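Thursday, May 3, 2018
Zornow cell, Dell chassis job — the gripper that wouldn't let go (or let go too much)

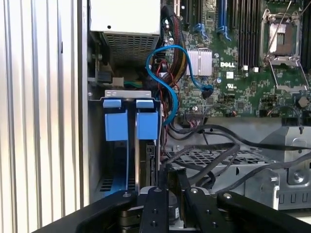
Hưng Chu reckons we should have stopped at the first protective stop and not the third, and that clearing a fault from the pendant without writing it down ought to be a shouting offence. Fair enough. I cleared two of them myself, so consider this me writing it down, a bit late.

Right, what happened. We were on the pick-and-place routine inside the Dell box, 40 cycles planned before lunch. The first 10 went through lovely, no complaints at all, and then on the next one the fingers closed and the arm started its lift before the grip-confirmed signal had come back. Part slid down between the fingertips, arm felt a side load and stopped dead. I jogged it clear, reset, carried on. Same again a few cycles later. The third time it stopped while still well down in the chassis, and when I hit reset the gripper opened by itself! Part dropped onto the chassis floor. My hand was not in there but it easily could have been, I was just about to reach for the blue SATA cable to tuck it out of the way.

So that's the safety bit, and I'd like everyone to read it even if you skip the rest: RESET ON THE AKEL CONTROLLER CURRENTLY OPENS THE FINGERS. It shouldn't. Hands out of the box until it's sorted.

Went digging in the log afterwards. Grip force was set to 97 per cent on the old config and the one loaded this morning had it at 40. I think that came across with the Rirkport update, which also put the reset behaviour back to factory (open on reset, whoever thought of that). The early lift is a separate thing, I'm fairly sure — the wait step has a timeout on it, and when it times out it just carries on to the next line as if all was well. That's our own script, so no blaming Rirkport for that one.

Also not helping: the cables. Nothing snagged that I could find, but there's a lot of loose black cable in that box and the fingers go down very near it. I'd like them tied back before we run again.

Done so far: old config back on, timeout now faults out and holds position. Tried it three times with the lid of a biscuit tin, held every time. Reset still opens the fingers, couldn't find where that lives.

Still to do: ask Khương for the parameter list, tie the cables, check the dropped part under the magnifier before it goes anywhere near a board. Cell is tagged out until the reset is fixed, key's in my drawer.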